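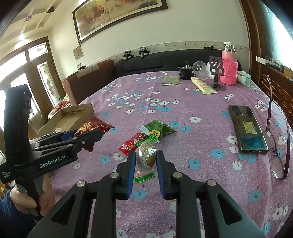

Snack handling with the hand-held grippers: a clear-wrapped piece in the blue pads, a foil packet near the jaws of the second one.

Borar Home Tasks, progress report to the Pelletier Fund
Nov 14, 2019

Hello again from Borar! You asked for a shorter report this time and more about money, so I'll start with the equipment line and get to the recording after that.

Where the equipment money stands

We have $1,316 left in the equipment line. I'd hoped to have it all committed by now, but the Stakimeck quote for the bench arm came in with the controller listed separately (it was included in the spring price list, I checked twice) and that threw off my plan. I've asked them to requote it as one item. They've been friendly and slow.

In the meantime I got a second quote from Workov. Their arm is a bit smaller and the reach is shorter, which worries me for anything at the far end of a dining table, but the controller and the mounting plate come in the box. Shipping is $100 flat. I'm leaning toward Workov, and I'd like to hear from you before I sign anything. Either arm comes out of the capital line, so the $1,316 is only for the small stuff: spare pads, cables, storage, a decent case for carrying everything from house to house.

One thing I would do differently is the pads. I budgeted for one set per gripper for the whole year and that was too few. I'd like to move a little money from travel to cover a second set, if that's all right with you. Travel has been cheap so far — most of the homes are a short drive away.

How the recording is going

Good! We're at some 2,000 recorded pick-ups of small household items, and 39 different items are on the list now. Packaged sweets turned out to be my favorite category. The wrappers crinkle, they shine, the crimped ends stick out every which way, and each shape wants a different approach. The pyramid-shaped ones are a pain. I've dropped more of those than I care to report to a funder.

We're keeping to real living rooms and real tables, with flowered tablecloths and people's phones and glasses left where they are. I know the proposal mentioned a rented test room. I'd like to drop that line completely and put the money toward the arm. The homes give us much better clutter than I could ever set up on purpose, and the hosts have been generous with both their tables and their tea.

Storage for the recordings is the part I underestimated. The drives fill up faster than I planned, so two more are on the shopping list.

What's next

By January I want the arm ordered, the spare pads here and the first comparison done between hand-held pick-ups and the same items on the bench. If Stakimeck comes back with a sensible number before then I'll send you both quotes side by side, with shipping and controller included so they can be compared properly.

From you I need three things: a yes or no on moving travel money to pads, a yes or no on dropping the test room, and your thoughts on Workov versus Stakimeck. A quick email is plenty for the first two. For the arm I'd rather talk on the phone, and any afternoon works for me.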